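The Gripper Budget, Revised Downward Again

February 14, 2019
By Lech Szewczyk
2 min read
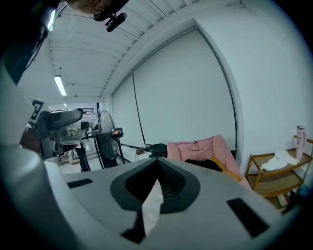
Gripper in front, arm and fan at the back, pink chair in between.

In January I wrote one line in the budget: "hand-held grippers, 2." I was proud of that line. It fit on a sticky note.

Then the quotes came in. Drullitz wanted $2,689 for the pair, shipping extra, with a delivery window of 8 to 10 weeks. Cattaneo was cheaper until I reached the page about mounting plates, which are sold separately, as are the screws. I have bought cars with fewer options.

So I went back to the spreadsheet and found the things I'd forgotten. Spare finger pads. Storage. A second clear bin for the small parts, which get everywhere. Printed markers cost next to nothing, and I still managed to leave them out twice.

My current plan is one gripper now and one in the next round, if Vastia agrees there is a next round. Grosik thinks we should rent. Grosik also thinks the fan counts as lab equipment — and after reading our cooling line, I'm no longer sure it doesn't.

The order goes out once I find out what "handling fee" means.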